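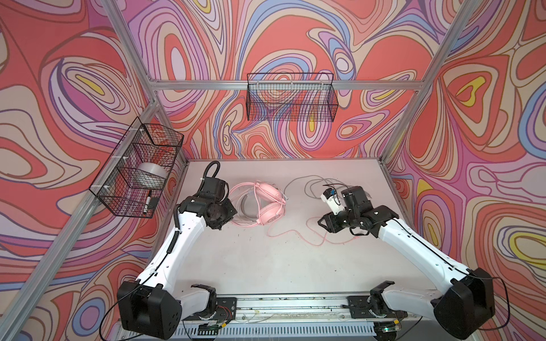

Looking after a two-arm cell

Wipe the board with a damp cloth every 2 hours of running. Faint smudges can wait.
Keep the marker and the roll in the side basket.
Snip cable ties flush and check that the baskets hang firm on the frame.
Feel along each arm cable for stiff spots, with the power off.
Grease the Fevard joints at 2,000 cycles. Ours went to 2,467 and the left one squeaked.
Leave it switched off for 45 minutes before opening a base.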